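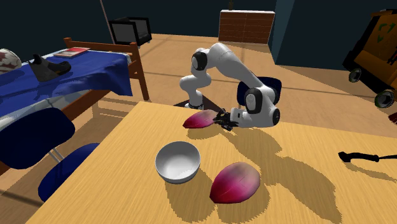
Who is buying all this salad?

19/11/2020

Glenys Staniforth has sold vegetables in Gandalden for most of her working life, and she does not believe in the red leaf boom.

"I read that everyone's eating radicchio," she says. "Well, they're not getting it from me. I took 2 crates in September and gave half of it to my sister's hens."

The claim comes from Hikwood, a wholesaler that supplies shops across the valley. Its autumn circular says bitter leaves are "the taste of the season". Staniforth has the circular pinned behind the till, with a question mark in biro next to that line. How many people did they ask? It says 1,901 shoppers. Asked what, though?

"If you ask me whether I'd like to eat more salad, I'll say yes. Ask me what I had last night and it was egg and chips."

I put it to her that tastes do change, and that few people here bought aubergines when she started. She allows me that one. But aubergines, she says, crept in over years, and customers asked for them first. With chicory and the rest, the asking seems to be coming from the people with a lorry load to shift.

She is no kinder about the health talk. A firm called Gendix sells a powder made from the same leaves, and a rep left her a tub to try. "It tasted of pencil. He said I'd feel it in a fortnight. Feel what?"

Does she like radicchio herself? There is a long pause while she serves a man from Haldane Street, who wants swedes.

"Grilled, with a bit of cheese on," she says. "I wouldn't cross the road for it."

She has ordered one crate for Christmas.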